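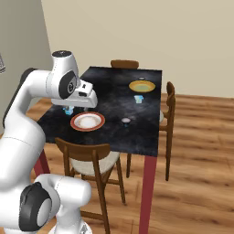 How long should a table-setting demonstration run at an open day?

Plan on one full run of the task, a reset, and a second run with the visitors choosing the order. Anything longer and people at the back start to drift off.

These notes come from the Trorthorpe open day, where we showed the Mindano table task in simulation on the big screen. The steps should work for any small lab.

Before the doors open

1. Load the dining room scene and check that both plates and all the dairy cups are on the table. Our scene file keeps an older layout under nearly the same name, so look twice.
2. Run the task once from start to finish with the projector on. Projectors darken stone surfaces, and a dark tabletop can swallow the edge of a gripper.
3. Set the wrist view next to the room view. Visitors want both – the room view tells them where the arm is, and the wrist view tells them what it has to work with.

During the run

4. Start with the room view only. Let people find the arm and the table, then bring up the wrist view.
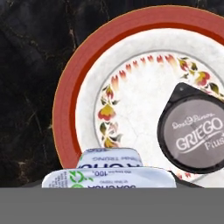 5. Say what the arm is going to do before it does it. One short sentence per move is enough. If a grasp fails, leave it on the screen and let the arm try again. We allow 2 tries before a reset.
6. Pause before each release. Ask the group where they think the item should go, then carry on. Children answer first, so give the adults a moment as well.
7. Keep the speed at 76 percent. Full speed looks fine on a desk monitor but is hard to follow from the third row.

Questions

8. Stop the task before you take questions. People tend to ask about cost, safety and how the plates were modeled. Have the object list open in another window.

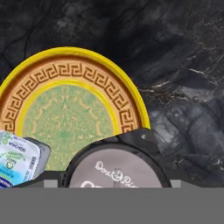 Arsenault wrote afterward that the pauses were too short for anyone seeing a wrist view for the first time, and asked for a slower first run with no talking at all. We tried it at Drurkeck in December and have kept it.

After the visit

9. Save the log under the name of the visit and put the scene back to its starting layout. Close the wrist view first – on our machine the reset hangs if it is still open.

Last updated 2023-03-21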